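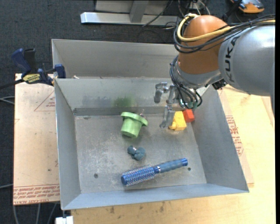
# Zamham 오픈 수납통

집에 이름 없는 물건이 모이는 자리가 하나쯤 있지요. 현관 신발장 위, 식탁 끝, 세면대 옆 같은 곳이요. 블록 몇 개, 머리빗, 뚜껑 잃은 컵, 어디서 왔는지 모를 나사까지 한데 섞여서 며칠이고 그대로 있습니다. Zamham은 그런 물건을 한꺼번에 받아 주는 금속 수납통이에요. 저희 Disico에서 다루는 수납 용품이 꽤 많은데, 매장 직원들이 집으로 가장 많이 들고 간 물건이 이겁니다!

만드는 곳은 판금 작업장 Gromon입니다. 원래 공구실이나 부품 창고에 들어가는 선반과 통을 만들던 곳이라 모양에 멋을 부린 데가 없어요. 회색 판금을 접어 올린 낮은 통, 그게 전부예요. 그런데 써 보면 이 단순함이 참 좋습니다. 거실에 두어도 눈에 거슬리지 않고, 베란다나 창고에 두면 원래 거기 있던 물건 같아요.

## 위가 열려 있어서 좋은 점

뚜껑 있는 상자를 쓰다가 포기한 분이 많으실 거예요. 저희도 그랬습니다. 뚜껑을 여는 데 손이 한 번 더 가니까 결국 뚜껑 위에 물건을 올려 두게 되고, 그 위에 또 다른 게 쌓이고요. Zamham은 위가 완전히 열려 있어서 지나가면서 툭 넣으면 끝입니다. 안에 뭐가 들었는지 선 채로 보이고, 꺼낼 때도 한 손이면 됩니다.

옆면은 바닥 쪽으로 비스듬히 내려갑니다. 손등이 벽에 걸리지 않고, 작은 물건이 벽을 타고 가운데로 미끄러져 내려와요. 레고 크기의 조각이나 머리끈처럼 구석에 박히기 쉬운 것들을 꺼낼 때 이 경사가 정말 고맙습니다. 바닥은 평평해서 컵이나 통조림처럼 세워야 하는 물건도 세워 둘 수 있어요.

## 제원

| 항목 | 내용 |
|---|---|
| 제품명 | Zamham 오픈 수납통 |
| 제조 | Gromon |
| 안쪽 깊이 | 152mm |
| 권장 하중 | 통 하나에 10kg까지 |
| 소재 | 판금(강판) |
| 색상 | 회색 |
| 모서리 처리 | 위쪽 테두리를 안으로 접어 마감 |
| 사용 장소 | 실내, 비를 맞지 않는 베란다 |
| 보증 | 용접부와 접힘부에 한해 2년 |

가로와 세로는 주문 페이지에서 고르실 수 있습니다. 깊이는 어느 크기든 같아요. 나중에 다른 크기를 더 사도 높이가 맞아떨어지니까 선반에 나란히 놓았을 때 줄이 딱 맞습니다. 저는 이 부분이 제일 마음에 들어요.

## 어디에 두면 좋을까요

**아이 방.** 장난감 정리를 아이에게 맡기려면 분류가 적어야 합니다. 블록 통, 인형 통, 그 밖의 통. 이 정도면 아이도 헷갈리지 않아요. 금속이라 넣을 때 소리가 나는데, 어떤 아이들은 그 소리가 재미있어서 정리를 더 열심히 하기도 합니다(옆방에서 낮잠 자는 동생이 있다면 펠트를 한 장 깔아 주세요). 걸음마를 막 시작한 아이가 있는 집이라면 바닥보다 낮은 선반 안쪽에 넣어 두시길 권합니다.

**현관.** 장갑, 강아지 목줄, 접이식 우산, 택배 칼. 외출 직전에 찾는 것들만 모아 두면 아침이 훨씬 편해져요. 젖은 우산은 물기를 한 번 털고 넣어 주세요.

**욕실 앞.** 머리빗과 드라이어, 헤어롤을 한 통에 모아 두고 쓰는 분들이 계십니다. 욕실 안쪽은 습기가 오래 머물러서 추천하지 않지만 문 바로 바깥이라면 괜찮습니다.

**작업대 밑.** 여기가 Zamham의 고향이지요. 자투리 나무, 클램프, 사포 뭉치, 반쯤 쓴 테이프. 험하게 다루어도 되는 통이라 작업 중에 물건을 던져 넣는 맛이 있습니다. 바닥에 긁힌 자국이 하나둘 생기는데 기능에는 영향이 없고, 저희 눈에는 오히려 그때부터가 보기 좋아요.

**분실물 보관.** 공방, 도서관, 놀이방에서 분실물 통으로 쓰시는 경우가 늘고 있습니다. 열려 있으니 주인이 지나가다 바로 알아보고 가져갑니다. 한 달 단위로 종이 띠를 붙여 두고 기간이 지난 통을 비우는 식으로 쓰시면 쌓이지 않아요.

## 두 개를 붙여 쓰기

Zamham은 하나만 써도 되지만 앞뒤로 두 개를 붙이면 쓰임이 확 달라집니다. 앞 통은 오늘 쓴 물건, 뒤 통은 제자리를 찾아가야 할 물건. 저녁에 앞 통을 훑어서 제자리가 있는 건 돌려놓고, 애매한 것만 뒤로 넘기면 됩니다. 주말에 뒤 통을 비우고요. 단순한 방법인데 꾸준히 하면 식탁 위가 정말로 비어 있어요.

붙여 놓을 때는 별매인 Sayce 연결 클립을 쓰시면 통이 밀리지 않습니다. 테두리에 위에서 눌러 끼우는 방식이고 공구는 필요 없어요. 선반 위에 올려 쓰신다면 클립을 꼭 끼워 주세요. 바닥에 두고 가볍게 쓰는 정도라면 없어도 됩니다.

## 함께 쓰는 Sayce 부속

- **Sayce 연결 클립** – 통 두 개를 이어 줍니다.
- **Sayce 펠트 깔개** – 통 크기에 맞춰 잘라져 나오는 바닥 깔개. 소리를 줄이고 유리나 도자기를 넣을 때도 안심이 됩니다. 손세탁할 수 있어요.
- **Sayce 칸막이** – 경사진 옆면에 맞춰 양 끝을 비스듬히 재단한 판. 원하는 위치에 끼우고 빼면서 씁니다. 펠트 깔개와 같이 쓸 때는 칸막이를 먼저 끼우고 깔개를 나눠 깔아 주세요.
- **Sayce 이름표 자석** – 테두리나 옆면 어디에나 붙습니다. 연필로 쓰고 지우개로 지울 수 있어서 통의 용도가 자주 바뀌는 집에 잘 맞아요.

처음부터 전부 사실 필요는 없습니다. 통만 먼저 써 보시고, 소리가 신경 쓰이면 깔개를, 물건이 섞이면 칸막이를 더하시면 됩니다. 저희 매장 계산대 밑에 있는 통은 지금도 이름표 하나만 붙인 상태예요.

## 관리하는 법

평소에는 마른 천으로 닦으시면 충분합니다. 끈적한 게 묻었을 때는 미지근한 물에 주방 세제를 조금 풀어 부드러운 스펀지로 닦고, 마지막에 꼭 물기를 닦아 내세요. 철 수세미와 염소계 세제는 피해 주세요.

긁힌 자국이 깊어 맨 철이 드러났다면 그 부분에 녹이 생길 수 있습니다. 고운 사포로 살짝 문지르고 얇게 기름칠을 해 두면 오래갑니다. 재봉틀 기름이면 됩니다. 기름을 바른 자리에는 하루 정도 천이나 종이를 넣지 마시고요.

배송 직후에는 가공할 때 쓴 기름이 얇게 남아 있을 수 있어요. 처음 쓰기 전에 세제 푼 물로 한 번 닦아 주세요.

## 쓰기 전에 알아 두세요

- 식품을 포장 없이 직접 담는 용도로는 만들지 않았습니다. 봉지나 용기에 든 간식, 통조림은 괜찮아요.
- 불 옆이나 난로 위에 올리지 마세요.
- 사람이 올라서는 발판으로 쓰시면 안 됩니다.
- 통 위에 통을 올려 쌓는 구조가 아닙니다. 빈 통끼리 포개서 보관하는 건 됩니다. 경사진 옆면 덕분에 쏙 들어가서 이사할 때 자리를 거의 차지하지 않아요.
- 원목 마루에 바로 두실 분은 바닥 네 귀퉁이에 보호 패드를 붙여 주세요. 패드는 상자 안에 들어 있습니다.

## 자주 받는 문의

**다른 색은 없나요?**
지금은 회색 한 가지입니다. Gromon에 여러 번 졸랐는데 당분간은 계획이 없다고 해요. 수성 금속용 페인트로 직접 칠해서 쓰는 분들이 계시고, 매장에 보내 주신 결과물은 저희도 탐날 만큼 예뻤습니다. 다만 직접 칠한 제품은 반품이 안 됩니다.

**자석이 붙나요?**
네, 잘 붙습니다. 옆면에 자석 고리를 달고 가위나 열쇠를 걸어 두는 것도 좋은 방법이에요.

**손잡이가 없는데 옮기기 불편하지 않나요?**
접힌 테두리에 손가락이 걸려서 양손으로 들면 편합니다. 가득 채운 상태로 자주 옮기셔야 한다면 큰 것 하나보다 작은 것 둘을 권해 드려요.

**고양이가 들어가요.**
네, 들어갑니다. 여름에는 특히 그렇다고들 하세요. 하나 더 주문하시는 분도 계십니다.

**모서리가 날카롭지 않나요?**
위쪽 테두리는 전부 안으로 접혀 있어 손이 닿는 곳에 잘린 면이 없습니다. 받으신 제품에 거친 부분이 있다면 사용하지 마시고 바로 알려 주세요. 새것으로 바꿔 드립니다.

## 주문과 배송

Gromon에서 한 번에 200개씩 만들어 보내 주십니다. 다음 입고는 10월이고, 그전까지는 매장에 남은 수량만 판매합니다. 크기별로 재고가 다르니 주문 페이지에서 확인해 주세요. 품절인 크기는 입고 알림을 신청해 두시면 문자로 알려 드립니다.

포장은 종이 완충재만 씁니다. 통 여러 개를 주문하시면 포개서 한 상자에 담아 보내 드려요. 따로따로 포장이 필요한 선물 주문은 요청란에 적어 주세요.

반품은 사용하지 않은 상태에서 받아 드리고, 펠트 깔개는 포장을 뜯지 않은 것만 가능합니다. 공방이나 도서관처럼 여러 개를 한꺼번에 들이실 곳은 Disico 매장으로 먼저 연락 주세요. 놓을 선반의 안쪽 치수를 함께 알려 주시면 맞는 크기 조합을 같이 찾아보겠습니다. 저희가 이런 줄 맞추는 일을 워낙 좋아해서요!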